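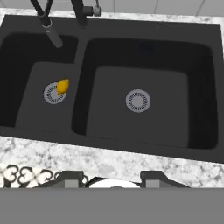 Management at the Virkden kitchen says the robot trial will take the boring jobs and leave the good ones to us. Maybe. So far most of what staff have been shown is simulation: a rendered kitchen where a piece of fruit gets picked up and moved, over and over. One of them has a lemon lying on the drain in the left bowl of a black double sink, and the right bowl has nothing in it but its own drain. Our sinks at 11 in the morning do not look like that. This page collects what people keep asking in the break room, with the best answers we could get.

Search this site Search Go

Is anyone losing their job?
We were told no. We asked for that in writing in June and got a letter saying there are "no current plans." Read that however you like.

So what changes first?
Prep and dish pit. The Hattar arm is supposed to clear sinks and sort produce. Someone still has to stand near it, and that someone will be one of us – on which pay grade, we don't know yet.

It works in the simulation. Doesn't that count?
It counts for something. Harvey Chan in maintenance thinks practicing on a computer first is sensible, and I agree it beats practicing on the good plates. But a clean sink has no grease, no peelings and no coworker reaching across for a knife. Ask to see it run during lunch service.

Who do I tell if it gets in my way?
Your shift lead, then Océane Poirier. Write it down. The vendor's forms only ask whether the task was completed, so a near miss won't show up unless you report it.

Will I be trained?
There are 3 paid hours per person. Ghislain Marchand at the Siltville kitchen got the same 3 and says most of it was slides.

Can I refuse to work beside it?
You can raise a safety concern like you would with any other machine. Please talk to Raymonde Paquette before you walk off a station.

Last updated Nov 25, 2020

Contact: staff desk, ext. 429 | © Virkden Kitchen Staff Association | Back to top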